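Cell budgeting (robotics)

From Grollik, the shop-floor reference. Last revised 2019-10-17.

Cell budgeting is the practice of working out what a robot workstation will cost before somebody signs for it. The subject is older than the collaborative arm and has the same central finding it always had: the arm is the part everyone prices, and everything else is the part everyone pays for.

Scope

A small assembly cell is usually budgeted under arm, gripper, fixture, table, safety, integration and spares. Some shops add a line called "miscellaneous," which in practice is where the cables go. The arm carries a list price and can be quoted in an afternoon. Fixtures can't, and the drawing will change after the quote comes in.

Layout in simulation

Most planners now build the cell in software before ordering. A rendered room costs little and can be rearranged without a forklift.

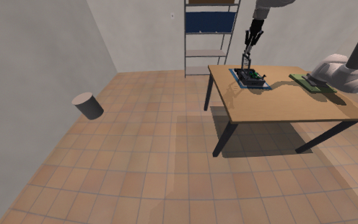
The savings are real but easy to oversell. A layout model will settle reach, table size and where the base plate should be bolted, and it will do so before the purchase order goes out. It says very little about lead times, and it has never been known to include the electrician. Simulated floors are also level, a condition some buyers go on to assume of their own.

The Otano plant, a maker of small electronic housings, is often cited in this connection. Its first plan called for 6 cells. After the layout study the number fell to 2, and the remaining money went to fixtures, which the original budget had covered with a single line reading "trays, etc."

One arm or two

The question of a second arm comes up in nearly every planning meeting, generally from the person who won't be programming it. A second arm can shorten a cycle where one part must be held while another is fitted. It also brings a second controller, a second service contract and a fresh set of ways for two expensive objects to meet. 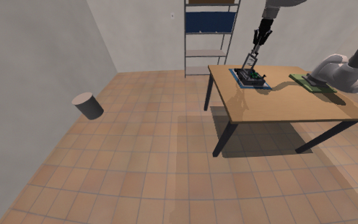

Planners who favor the single arm point out that a decent fixture holds a part all day and needs no software updates. Planners who favor two arms reply that fixtures have to be remade whenever the product changes. Both groups tend to leave changeover labor out of the comparison.

The Au worksheet

The Au worksheet is a one-page form with 21 rows, meant to be filled in before any vendor is called. It is usually filled in afterward, to match the quote. Row 1 asks what the cell is supposed to do, and is the row most often left blank.

A later version, Pimum, ran to 69 rows and was quietly dropped by most of its users, although its section on fixtures and mats is still copied into other forms.

Fixtures and work surfaces

Fixtures should be priced per product variant, with one spare of each. The table deserves its own line too. Buyers who would never guess at a payload will cheerfully guess at a tabletop, then discover the mounting plate takes up the corner where the parts were meant to go.

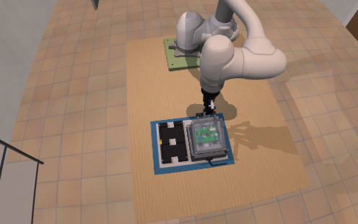
Simulated cell with a single mat and tray under the gripper, and the arm's base on a green mounting plate.

See also: Changeover cost; End effector; Payback period; Spare parts, arguments over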